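Forndale Worktop Oil, Natural Finish
Uddin Kitchen & Home

Home > Kitchen > Worktop Care > Oils and Waxes

We have been selling this oil since the shop was half its present size, and it's still the one I reach for at home. It goes on thin, smells faintly of oranges and leaves the wood looking like wood, with a soft sheen you only really notice when the sun comes in low of an afternoon. If you've been put off by sticky oils in the past (I certainly was!) do give this one a go.

One tin will give a medium-sized kitchen 2 good coats, and there's usually enough left over for a chopping board or a tired old bread bin. Please do stir it well first, as the goodness settles at the bottom.

How to use
Wipe the worktop down and let it dry overnight. Pour a little oil onto a lint-free cloth and work it along the grain, going easy round the sink. Leave it for 15 minutes, then buff away whatever hasn't soaked in. The second coat can go on after 8 hours, and we'd keep the kettle and the toaster off it until the next morning if you can bear to.
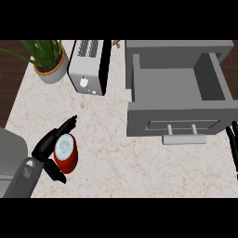

For a brand new worktop, add a third coat and be generous with the end grain, which drinks it up. After that a quick going over every February and again in early autumn keeps most kitchens happy. Lay used cloths out flat outdoors to dry before you bin them, never scrunched up, as oily rags can heat up by themselves and catch fire.

Goes well with
Forndale Lint-Free Cloths, pack of 16
Darkside Tinted Oil, for walnut and other deep-coloured woods

Customer comments
"Did our beech worktop before the in-laws came. Lovely stuff, though I'd buy the bigger tin next time." Jamila Munasinghe
"Took longer to dry than I expected in our cold kitchen, but the finish is very nice." Chaminda Thambiah

In stock. Collect from the shop or have it posted.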